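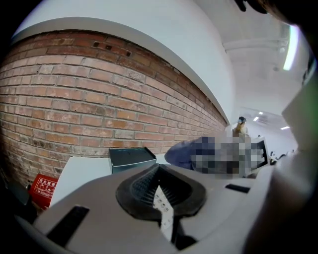

bevach wrote:
Did you split by episode or by room? The write-up says "random split" and that can mean either one. If it's by episode, the validation number says very little to me.

dtanase wrote:
By episode for the number in the first table, by room for the second one. I should have labeled them better. The whole set is 4000 demonstrations, all with hand-held grippers, all two-handed. 432 of them have cloth in them. The rest are rigid objects, mostly boxes and desk items.

The short version of the result is that on rigid objects the policy trained on hand-held data holds up in a room it hasn't seen. On cloth it doesn't. It picks the cloth up, then the second hand goes to the wrong spot and closes on the table.

felance wrote:
432 cloth episodes is thin. I'd want to see the same number of box episodes before I believed it has anything to do with cloth. You may just be measuring how much data each category got.

dtanase wrote:
Fair. We did run that. With the box episodes cut down to 432, the drop in the unseen room is small. It's in the appendix, second plot. The cloth drop is much larger than that.

flistuvach wrote:
How are you getting the gripper poses? With markers on the tools you depend on the head camera seeing them, and with cloth the hands come close together a lot. I would look there before blaming the policy.

dtanase wrote:
Cubes with fiducials on the grippers, seen from the head view. Frames where a cube drops out get interpolated, and if the gap is too long we throw the episode away. I haven't checked whether the gaps pile up in the cloth episodes. I can do that. 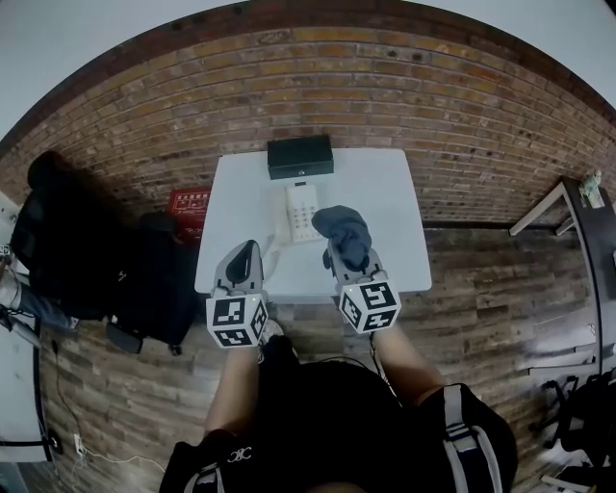

felance wrote:
Interpolation would hurt most at the moment of the second grasp, and your failure is at the second grasp. So I'm with flistuvach on this one. Plot the dropped frames against time to grasp, by category.

bevach wrote:
I don't agree. If the labels were that bad, the policy would fail in the training room too, and the first table says it does fine there. Bad labels don't care which room you test in.

felance wrote:
They can. In the training room it can lean on the background and get away with a sloppy hand pose. Take the background away and all it has left is the sloppy pose.

bevach wrote:
Then that's a background problem and more rooms would fix it. Which was my point about the split.

flistuvach wrote:
You two are describing the same experiment. Retrain with the interpolated frames masked out of the loss and test in both rooms.

dtanase wrote:
OK, ran the count first, since that needed no training. Edit 21/12/2020: the gaps are more common in cloth, and they bunch up just before the second hand closes. So the labels are worse where it matters. That doesn't settle the room question.

The masked run is queued. I'll post both rooms in this thread when it finishes, with the split named in the table this time.

bevach wrote:
Please also post the raw success counts. A percentage on a small test set is hard to read.

dtanase wrote:
Will do.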